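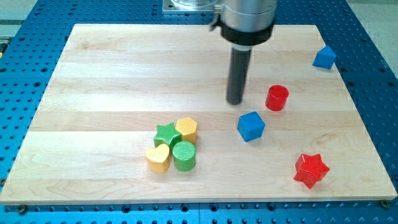
Maple board on the blue plate, with the blocks.

I wanted a wooden surface for my blue table since March. The table is good and strong, but it is a metal plate full of holes, and small things do not stand well on it. A toy block on the edge of a hole leans a little, and this disturbed me more than it should.

First I bought a cutting board from Skostura. It was too small, and after 2 weeks it was bent like a banana. Then Heledd Trevor, my neighbor from the second floor, gave me a bundle of maple strips left over from her kitchen. I glued them side by side, four strips in one evening and the rest when I had clamps free again. I own only four clamps, so it went slowly.

Sanding took the most time. I started with coarse paper and finished with 400, or almost, because the last sheet was torn. For the finish I used Vetell oil, two thin coats, and I wiped each one after ten minutes. The wavy grain came out nicely and the wood has now a soft shine when the lamp is on. Some strips are darker than others. I like it – it shows that it is real wood.

To hold it on the plate I put a screw near each front corner. I chose small dark ones and sank them carefully, so that my sleeve does not catch on them.

The blocks are from the Miranda set, the kind with the rough top. They are easy to hold even with cold fingers. I push a few together on the left and leave the others spread on the right, and I never find the time to put them in order.

The oil can was 200 ml and more than half is still inside. Next I will try it on the shelf in the hall, which is pine and very thirsty.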